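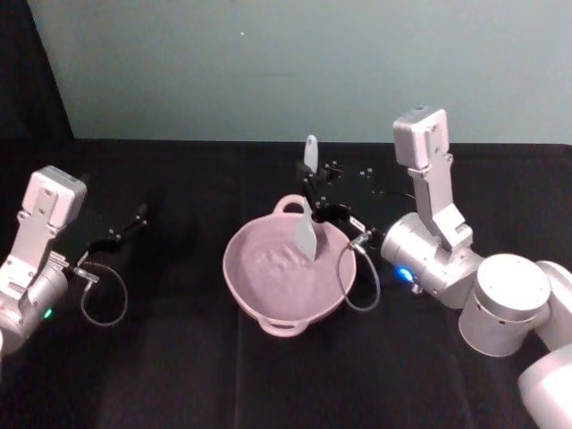
A Destholm bench during a stirring task. The right gripper holds the spatula in the pot; the left is empty.

Destholm is a two-armed tabletop robot kit sold by Gistmont, a small automation firm based in Grarkgate. It is marketed to teaching kitchens, college workshops and what the brochure calls "the serious home bench", a group whose size the firm has never stated. The kit can be bought outright or taken on a monthly service plan, under which Gistmont looks after repairs and the customer looks after the washing-up.

Background

The kit was designed by Amedeo Leone, who had previously worked on packing machinery, and Oana Ilie, who joined Gistmont to write its control software. Their first version had a single arm and could stir a pan well enough, but it also pushed the pan slowly across the table, and on one trade stand it completed the journey. A second arm was added the following spring. Leone has described this as the natural growth of the design. Ilie has described it as the pan's idea.

Destholm went on general sale in July, after a trial with 20 customers. Gistmont reported that all of them were satisfied, a figure that included two who had not yet opened the box.

Contents and set-up

The standard kit consists of two arms, two parallel grippers, a control box, a mounting plate and a printed manual of 29 pages, of which the first 11 concern the mounting plate. A pot and a spatula are not supplied. The manual asks for a heavy pot with two handles and a spatula with a plain, straight shaft, and is firm on the subject of novelty handles.

Set-up is meant to take an afternoon. The arms are bolted down facing the work area and the control box is placed where it can be reached without leaning over them. A plain dark covering is recommended for the tabletop, and glossy surfaces are discouraged, as are patterned tablecloths. The manual gives gingham a paragraph of its own.

Use

Tasks are taught by guiding the arms by hand through the motion and saving the result. A stirring task usually takes a handful of attempts before the kit will repeat it to an acceptable standard. The two arms may be given separate jobs or a shared one. In a typical stirring routine, one gripper works the spatula and the other waits to steady the pot by a handle, or simply waits.

The kit can stir, scrape, lift and set down. It can't taste, and it has no opinion on whether the sauce has caught. Gistmont advises that it should not be used over a lit hob without someone present, and the warranty excludes caramel.

Service plan

The plan covers yearly calibration, replacement gripper fingers and telephone advice. Repairs are carried out by Bennani, a workshop in Grarkgate that also mends sewing machines. Owners have generally spoken well of Bennani, whose engineers answer the telephone themselves. Gistmont's own helpline offers a recorded welcome by Leone that can't be skipped.

Reception

Reviews have been mixed but mostly kind. Teaching kitchens praised the gentle speed of the arms and the ease of correcting a bad motion. The main complaints concerned the cables, which some buyers would have liked tucked away, and the price of spare fingers. One trade reviewer left a Destholm kit to stir cold porridge 500 times and found the last stir much like the first, adding that the same could be said of the porridge.

Home users were less certain. Several remarked that teaching the kit to stir a pot took longer than stirring it, a point Gistmont accepts in a footnote to its price list.

See also

Gistmont
Bennani (repair workshop)
Kitchen automation
Teaching by demonstration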